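Review: Grasteck Episode Toolkit, Version 15
Reviewed by Eun-seong Yeon, 21st February

The Grasteck Episode Toolkit is a software package for turning handheld gripper demonstrations into data suitable for training a control policy. It covers marker tracking, time alignment, episode cutting and export. Our laboratory has used it since December, and this review is intended for groups deciding whether to adopt it.

Installation was completed in 45 minutes on a standard desktop machine. The written guide is accurate, although the section on camera calibration assumes that the reader already knows the older Sultard file layout. New staff should expect to need help at that point.

Tracking is the strongest part of the package. Each gripper is located by the printed cube mounted on it, and the software estimates a full pose from whichever faces are in view. When a cube is hidden by an arm or by the object being handled, the toolkit marks the gap and leaves it unfilled by default. We consider this the correct choice. The earlier Durnetti tracker, which we used before, smoothed over such gaps and gave no warning.

We processed 826 episodes for this review. The toolkit flagged 224 of them for manual inspection, chiefly for missing poses on one side. The inspection window is plain but quick to use, and corrections are stored separately from the original recording.

Two-handed work on floor-level objects is the most demanding case we put to the software. 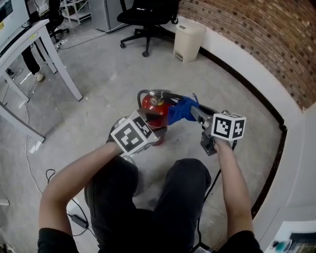

Tasks of this kind also expose the main weakness, namely episode cutting. The automatic cutter relies on gripper speed, and it tends to split a recording whenever both hands pause to steady a heavy or awkward object. Raising the pause limit helps, but the setting applies to the whole session and cannot be changed for a single task.

Export to the Nikolaidis planner format worked without error. Support replies were courteous, though slow in December.

We recommend the toolkit for laboratories with regular two-handed collection work. Groups with small data sets may find manual cutting sufficient.

Related items
Durnetti Tracker: Notes on Moving Older Recordings
Camera Calibration for Shared Workspaces
Nikolaidis Planner: First Review
Naming Rules for Episode Files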